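Horon steel pot: a small pot that has taken over my kitchen

Posted 28 January 2026

I bought the Horon pot to replace an old one with a wobbly handle, and I expected to feel nothing much about it. Three weeks later I'm using it nearly every day and pestering my sister to get one!

What I like

It heats quickly, even on our slow back ring, and the base is thick enough that rice doesn't catch. Porridge comes away with a wipe. I've scorched it once (my own fault, I was on the phone) and 20 minutes of soaking sorted it out.

The best part is the width. Most of our everyday bowls sit nicely in the top, so I can keep a portion of soup or steamed egg warm over a little hot water while I finish the stir-fry. I used to juggle plates in the oven for this. Now it all goes on the table in one go - jars of sauce, greens, the lot - and people help themselves.

What I don't like

The lid knob gets hot, so keep a cloth handy. There are measuring marks inside but they're faint, and I need my glasses to read them. And it does show fingerprints. Gijs Hoekstra, who sold me mine at the Grardale kitchen shop, told me a drop of vinegar on a soft cloth brings the shine back, and he was right.

On the table

It looks good enough to serve from, and I like it against our round table. Steel and plain white china go together very well, so I've stopped decanting things into the fancy tureen. 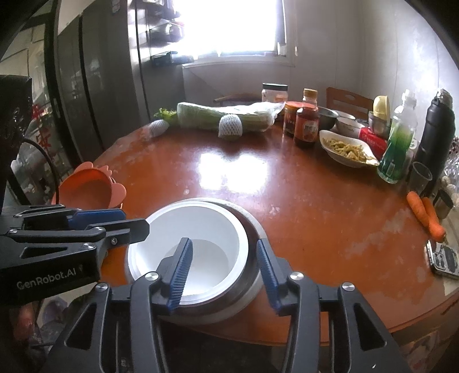

Compared with the Memon

I had a Memon pot of the same size for 2 years. It was lighter and easier to lift when full, but everything stuck to it and the base warped. The Horon is heavier, and worth it. I'd only send you back to the Memon if your wrists are bad.

Would I buy it again? Yes, and I've already got my eye on the bigger one.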